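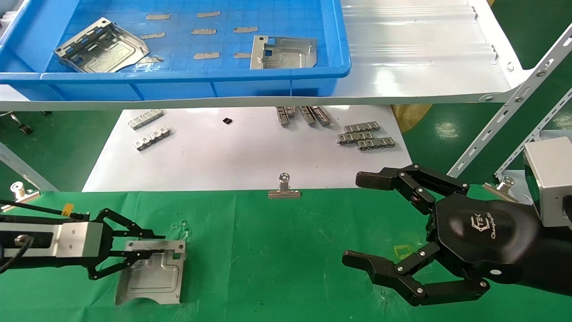 The Bracket Test
Two grippers, one folded piece of metal, and a long summer of trying things out

By Beathag Halliday

If you have ever tried to pick a coin up off a tablecloth while wearing mittens, you have some idea of what Senga Rutherford spends her days asking of machines. She runs the handling bench at Pirkent, a small shop that helps sheet-metal fabricators decide what to bolt onto the end of a robot arm, and I spent most of a week there in July, drinking her coffee and getting in her way.

The question she was working on sounds simple enough when she says it over a sandwich. A customer makes brackets, thin folded ones with a raised step and a lip along one side, and wants a two-armed station that can lift them out of a tray, turn them over and set them down again without a scratch. Which gripper should go on which arm? Should they be the same?

Senga's answer, for now, is no, and so the station wears an odd pair. On the left is a lean thing with two parallel black fingers on linkages, which her crew calls the Gridelel after the project it was bought for. On the right is the big one, the Chou hand, all black segments and pivots and flat, faintly textured pads, opening so wide that the first time I saw it spread over the green cloth I took a step back. (Senga did too, she admits, back when it arrived.)

"People fall in love with the big hand," she told me. "I did. It looks like it could do anything. Then you ask it to pinch an edge as thin as a fingernail and you find out what you paid for."

I watched the left one do exactly that kind of pinch, over and over. It holds a plate up just clear of the cloth, so close that the shadow almost touches the metal, and there it waits while the other hand stands open and ready beside it. Nearly all of Senga's trouble lives in that little wait. The plate has to stay at the same angle. If it tips even slightly, the right hand closes on the lip, and the lip is the one place the customer has begged everybody not to touch.

So she runs sets of 70 lifts, the same bracket, the same starting spot, and writes down every slip in a notebook with a rubber band around it. On my second morning the left gripper dropped the part 14 times in a set, which made for a quiet lunch. That afternoon she changed nothing but the closing speed and the drops came down to seven. The next day she moved the grip point inward, toward the raised step, and they came down again, though she wouldn't let me write the number until she had seen it twice. I never got the number.

The cloth, by the way, matters more than I would have guessed. It feels like the stuff on a card table. On bare steel the brackets skate away from the fingers, and on rubber they stick and then jump, and felt sits somewhere kindly in between. It wrinkles, though, and a wrinkle will lift one corner of a plate just enough to spoil a pick. Somebody smooths it by hand before each set, usually Senga, with the same gesture my grandmother used on a bedspread.

Behind the cloth she spreads white paper and lays out the parts that come next, including the comb-shaped pieces with their rows of little folded tabs. Those are the ones she dreads. They lean on each other and catch, tab in window, and a gripper that goes in for one is likely to bring along its neighbor. The paper is held down with binder clips. I asked whether there was some proper fixture for that and she gave me a long look and said the clips were the proper fixture.

The controller got a trial of its own while I was there. The shop had been using one called Firex for both arms, and Senga likes it for the dullest of reasons, that she can change a force limit without stopping everything and starting over. Restarting used to cost her 10 minutes a time – enough, she says, to forget what you were about to try.

Will the odd pair stay? She thinks the left gripper has earned its place. The big hand she is less sure of, although it's wonderful with the larger brackets, the ones with folded side walls that give it something to wrap around. She would like to try narrower pads on it before she gives it up. The customer comes to look on 2nd August, and the comb pieces haven't had their turn yet.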